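Counting mines by the hectare

A reader wrote in May to ask why I keep objecting to "hectares released" as the headline number for humanitarian demining. It is the number in nearly every donor report, it goes up most years, and it is easy to put on a slide. My objection is that it adds together three activities that have little in common except the unit.

The standard terms are cancellation, reduction and clearance. Cancelled land is struck off the suspected area on the strength of non-technical survey: interviews, old records, evidence that people have been farming it without incident. Reduced land comes off after technical survey, meaning somebody has physically put detectors, dogs or machines into part of it. Cleared land has been searched across the whole surface to a specified depth. All three end up as "released". The cost per square metre differs enormously between the first and the last.

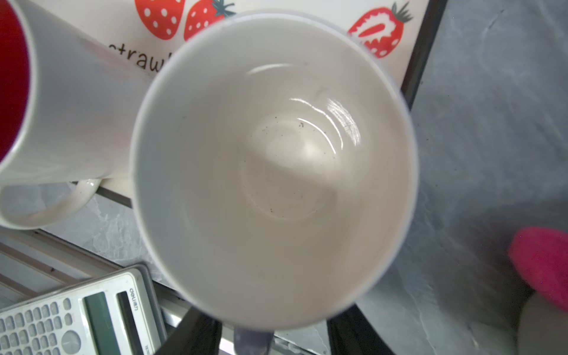
Suppose a program reports 3,210 hectares released over a funding cycle. Suppose further that 1,896 of those were cancelled, 900 were reduced, and the remaining 414 were cleared. Each figure is respectable. Cancellation is useful work, and a badly drawn suspected hazard area can lock up a valley for a generation. But a minister reading the total will divide the budget by 3,210, arrive at a unit cost, and apply it to whatever is left on the map. What is left on the map is disproportionately the ground that could not be cancelled. The estimate will be wrong, and always in the same direction.

I first ran into this while reading the tender material for the Nodulport corridor. The original suspected area had been drawn by people working from a road, with binoculars and a 1:50,000 sheet, and it was generous. The first contractor, Mendetti, did the sensible thing and resurveyed. Most of the polygon vanished in a single season. The unit cost looked superb. Paulauskas took over the second phase at a price benchmarked against the first, and inherited the old defensive belt, two culverts and a slope with enough metal scrap in it to make a detector close to useless. Output per team fell to a small fraction of the earlier rate. The review called this underperformance. I have read that review several times and can't find a line in it that separates survey from clearance.

Austra Eglītis, who was on the quality assurance side of that second phase, sent me a long correction to an earlier post of mine. She made two points I had missed. The first is that clearance depth was changed partway through, which makes even the cleared figures non-comparable between seasons. The second is that Grodix, the database used for the task dossiers, stored the method of release as a free-text field. Anyone wanting to disaggregate the totals had to read the dossiers one at a time. She had done so for 500 of them and given up on getting the remainder funded.
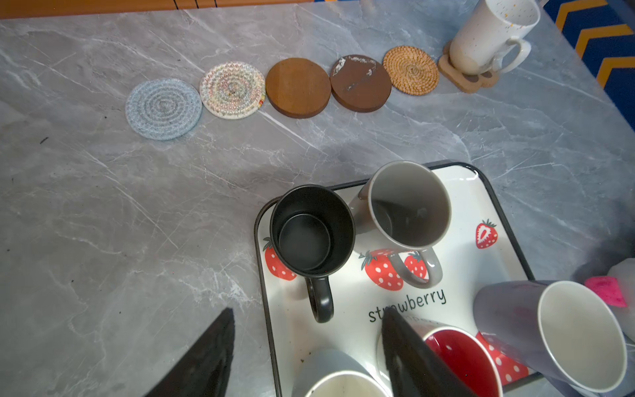 The free-text field bothers me more than the tender. Contract pricing gets argued over by people with an interest in arguing. Database schemas get set by whoever is in the office that week, and then they govern what can be asked for the next decade. A fixed list with three values would have cost nothing.

There is a counterargument and I take it seriously. Donors respond to simple totals, and a program that reports 414 cleared hectares beside a neighbour reporting several thousand released will lose the money. Disaggregation is a collective action problem: the first organization to report candidly is penalized for it. That points to the donors imposing the format as a condition of the grant, uniformly, with the reporting cost allowed as an eligible expense. Some already do a version of this. The definitions still vary enough that I would not put two annual reports side by side without reading the annexes.

Device counts don't rescue the situation, for the record. Items found per hectare says something about how well the area was chosen, but it rewards working dense military belts over thinly contaminated farmland, and the farmland is often where people are getting hurt. It also mixes mines with other unexploded ordnance unless the table says otherwise — check the footnotes.

Next post will be on residual risk and who holds liability after handover. I have two drafts of it and they disagree.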